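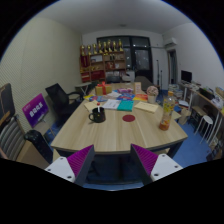
Fadi Khasawneh asked whether his office in Urnville could have its drink containers picked up even though the building already has a recycling contract. Yes, it can. The answers to the other questions we get most often are set out by topic. Updated 2021-02-05.

# Mundance workplace container collection: FAQ

## Who can sign up?

Any workplace, school or club in Grisitville or Urnville. You don't need to own the building, but if you rent, check with your property manager about where the wheelie bin can stand.

## Which containers do you take?

Most plastic bottles, cans, glass bottles and small juice cartons, as long as the deposit mark is on the label. Plain milk and wine bottles go in your ordinary recycling. So do cordial bottles.

## Do bottles have to be empty?

Yes. Tip out whatever is left before it goes in the bin. A quick rinse is appreciated in summer but we won't reject a bin over it. Please don't crush anything, as the counting machine at the depot reads the barcode.

## Lids on or off?

Either. Leave the label on.

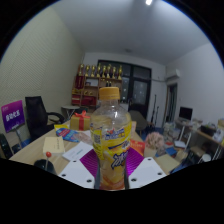
## What size bins do you supply?

The standard bin holds up to 200 containers. Smaller offices can ask for a 60-litre caddy that fits under most kitchen benches. Both come with clear liners, and we leave new ones at each pickup.

## How often do you come?

Fortnightly in Grisitville and monthly in Urnville. If your bin fills early, email us and we'll try to fit you into the next run. We can't promise a same-week pickup.

## Where does the refund go?

You choose when you register: your organisation's bank account, or a charity on our list. Payments are made at the end of the month following collection. Balances under $3 carry over.

## Is there a fee?

Not for a standard bin on a regular run. Event bookings are charged separately, and we need to know beforehand if you expect more than 200 people.

## Is there an information sheet for staff?

There is an English poster for the kitchen wall. Đàm is working on a Vietnamese version, due in May.

## How do I cancel?

Email us before your next pickup day. We'll collect the bin on that run and pay out any balance.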